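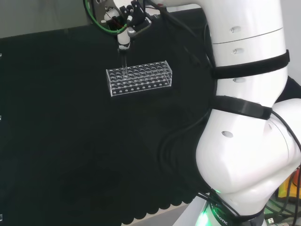 Drummond wrote on the Trollmont bench list:

> Does anybody still use the clear acrylic racks for glass tubes? Ours
> have gone cloudy and I'm about to order a pile of wire ones. I'd also
> like to know what people put under them. We have bare benchtop and
> the rattle drives me up the wall.

Hi Drummond and all,

Yes, we do, and I'd hang on to at least a few of them before you spend the whole budget on wire! I've got a soft spot for the clear ones. You can see down the side of the tube without lifting it out, and if one has a little chip at the bottom you find it right away (and not when it's dripping down your sleeve).

The cloudiness, in our case, was all my fault. I used to wipe them down with alcohol because that's what I wiped everything with, and after one summer they looked like bathroom windows. Now it's lukewarm water, a drop of dish soap, a soft bottle brush for the holes, and then upside down on a towel overnight. Please don't put them in the dishwasher. We tried it last August and I'd rather not talk about it. The old cloudy ones never came back, by the way, so don't waste your money on polish. I keep pens in mine.

Now, what goes under them. I'm a cloth person. A dark one, too, because clear plastic on a pale bench just vanishes, and I've put my elbow into more racks than I care to admit. On black you get those nice bright edges around the holes and your eye finds them.
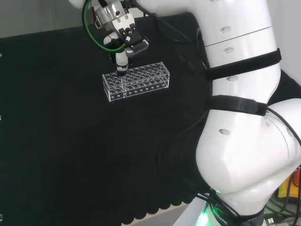
The bench at Natthorpe, black cloth up

Bring the cloth well past the rack on every side or you'll end up with one foot on and one foot off, which is worse than no cloth at all. Mine gets washed with the lab coats and no fabric softener, since softener makes it slippery. I don't iron it. A few wrinkles are fine as long as there isn't a fat fold right under the rack, so I smooth it out with my forearm before I set anything down and that's good enough for me.

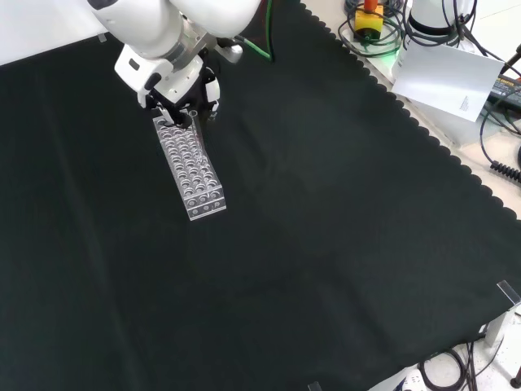
And if you're working from the back rows first, turn the rack a little on the diagonal. It feels sloppy but you aren't reaching over a whole row of glass to get at the one you want. I picked that up years ago and now a rack set square to the bench looks wrong to me.

For the wire ones, the Rarmont catalog has them under item 1794, in packs of 10. Check the hole size before you order, we got a pack that was too wide and everything leaned. I'm happy to mail you one to try if you send me an address off list.

Does anybody have a good way to label acrylic that survives soap? My tape keeps floating off.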